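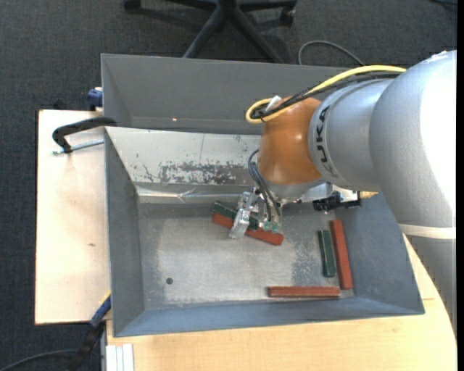 I have been writing letters for people in prison for nine years, mostly for journalists and union organizers, and the case I get asked about most is Marjorie Catterall's. She edited a small newspaper in Kovesholm and was held without charge after printing a list of families moved off their land for the Pevow reservoir. Marjorie's file has been open since May.

I want to set down where things stand, as several readers have written to ask.

She was arrested at her office. Her deputy, Roy Lambert, was there and was told she would be back by the evening. She was moved twice in the first two weeks, and her lawyer, Yvonne Entwistle, learned of the second move from a clerk who assumed she already knew. Yvonne has been allowed to see her 2 times. Both visits were short and a guard stayed in the room.

The charge, when it came, was "disturbing public order by publication." The list in question had 500 names on it. All of them had already been posted on the wall of the district office, which is where the paper got them. Roy still has the photographs of the wall. The court has not agreed to look at them yet.

Her health is the part I know least about. She has asthma and had an inhaler in her bag when she was taken. The bag was kept. Yvonne made a written request for it to be returned and got a receipt for the request, but no reply. At the second visit Marjorie said she had been given a different inhaler and that it was all right. I am passing that on as she said it.

The paper is still coming out. It is down to four pages and Roy is doing the layout at home on his daughter's computer. The printer they used for years, Castillo, returned their deposit and said the schedule was full. They found another one across the county line that charges more and wants to be paid up front. Advertising has mostly gone. One seed merchant stayed.

I spoke on the phone with Mogens Østergaard, who followed the last two press trials in the region and sat through all of both. He thinks the hearing will be put off at least once more. In his experience the court waits until letters from abroad slow down, then sets a date at short notice. He did not sound gloomy about it - he has a flat way of talking and I may have read too much into it either way.

So, letters. We have sent 700 between us, counting the ones Tia Pickering's group mailed from the library. If you are planning to write, keep it to one page and be polite. Use her full name. Ask for two things only: that she be allowed regular visits from her lawyer, and that the photographs be admitted. Do not mention the reservoir or the families. Yvonne has asked for this and I would like us all to stick to it, even those of you who disagree - I know some of you do.

Cards to Marjorie herself should go through Yvonne's office on Brultell Street. Plain cards are best. Anything with a ribbon or a glued-on piece gets sent back, and I have had three returned that way. She reads French as well as English and has said she likes hearing about people's gardens.

I will post again when there is a hearing date. Comments are closed on this one, but email works.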